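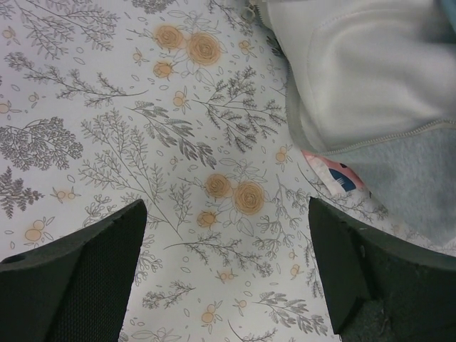
Orange roses, gray ferns. I grew up eating soup over something very much like it.

The Wikström print works in Kamanitz opens its doors to the public once a year, in October, and I have now been. It costs 5 dollars to get in, which you get back as a voucher for the factory shop. The voucher is good on purchases over 90 dollars. I kept mine as a bookmark.

Getting there is half the outing, and the worse half. The bus from the station lets you off at a gas station on the county road, and from there you follow paper arrows taped to lampposts. Two of the arrows disagreed with each other. I went with the one that had more tape on it and came in through the loading dock, where a woman in a hairnet stamped my hand without comment.

The tour takes 90 minutes and starts in the engraving room, which was my favorite part and the part everyone else hurried through to get to the coffee. The old copper rollers stand on end in racks along the wall like very expensive umbrellas. Each color in a pattern needs its own roller, so a rose with a bit of shading is a serious commitment. Our guide told us one of the house florals had been cut from 5 rollers down to 3 during a lean stretch, and that customers wrote in about it. I believe this completely. I have an aunt who would have written in twice.

Next comes the color kitchen, where they mix the print paste in tubs you could bathe a dog in. It smells like a school art room with the windows shut. We were asked not to lean on anything, and a man in a pale jacket leaned on something. They had rags ready, so I guess he wasn't the first.

The printing hall itself was too loud for talking, so the guide pointed and we nodded. Gray went down first, then the oranges, and for a few yards the cloth looked like a mistake before it started looking like a tablecloth. After that it goes up into the steamer and comes back down somewhere else in the building. I lost the thread there, along with about half the group, who had found the coffee.

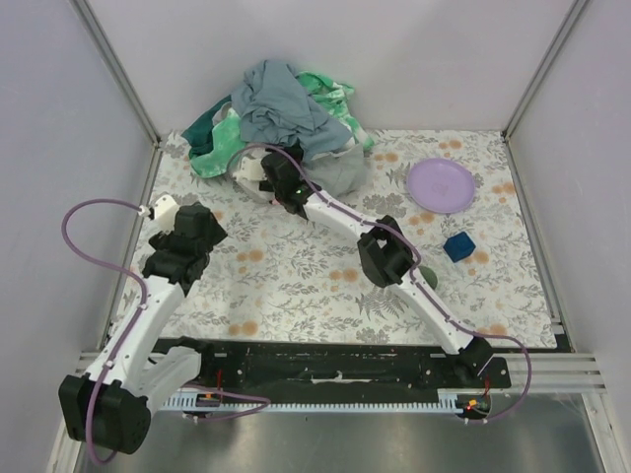

What I really wanted to know was who still buys floral tablecloths, and I got two answers. The official one, printed on a board near the stairs, is hotels and "the renewed interest in the table." The one I got from the lady at the cutting bench is that people spill things on them and come back. She hems by hand when the machine is acting up, and she was quick enough that I stopped asking questions out of respect.

Lunch was served in the canteen by Clalleck, the bakery from across the road. The cheese rolls were excellent. The soup was orange, matched the tablecloths, and tasted of neither carrots nor pumpkin – I would call it warm. Sit near the window if you go, as the other end of the room is next to the dishwashing hatch.

The factory shop is where they get you. Seconds are stacked on pallets at the back, sorted by what is wrong with them, and a slightly crooked fern will save you a third. There is also a line called Jirnident, all beige stripes, which had the pallet to itself and no takers. I bought a round cloth for a table that turned out at home to be square in every way that matters. It hangs down over the corners like a bad haircut.

The last bus back leaves at 4:10. If you miss it, the gas station sells a decent hot dog, and the next stop is a 100 minute walk, mostly uphill.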